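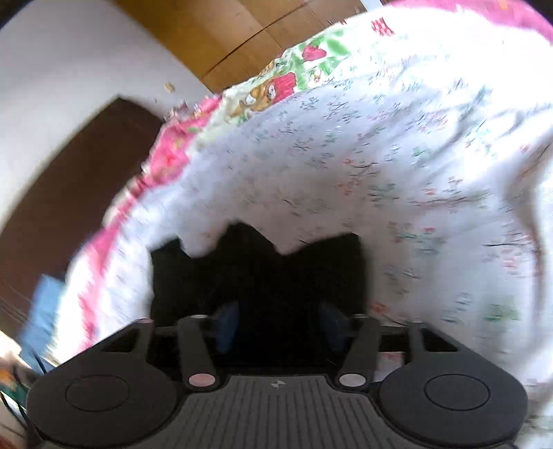
Chapter 7
Faults in the Handling of Cloth

Most of the faults studied so far in this book involve rigid parts. A rigid part is either in the grip or out of it, and a sensor can usually tell the two apart. Cloth does not behave in this way. It folds over the fingers, hides its own edges, and may be held by one layer when the controller has been told to expect two. This chapter deals with the faults that follow from these properties and with the safety rules that apply when people work close to the gripper.

7.1 The Ostham Stoppage

The chapter returns several times to one case. In November, a bed-making and garment-folding line at the Ostham site of Brarnura stopped 54 times in 670 cycles. The fault log gave a single code, 341, which the manual defined as "grip force out of range." Maintenance staff replaced the force sensors on both arms, and the stoppages continued.

A later review by the Pennington works laboratory found that the sensors had been sound. The two grippers were pulling against each other. Each arm closed on the cloth correctly, but the second arm began its move before the first had reached its holding position. The strip between them tightened, the measured force rose above the limit, and the controller stopped the line as designed. The code named the symptom and gave no help with the cause.

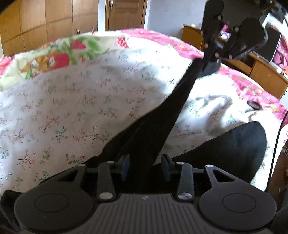
Figure 7.1 Black fabric held between two grippers above a bed.

7.2 Tension as a Hazard

A stop of this kind leaves the cloth under load. If an operator opens one gripper by hand, the free end may move suddenly toward the face or hands. The Pitora controller used at Ostham held its last position after a stop, and its release procedure was printed only in an appendix.

Before reading further, students should review the definitions of holding force and slip in Chapter 3. Section 7.3 sets out the order in which two arms should be released after a force fault.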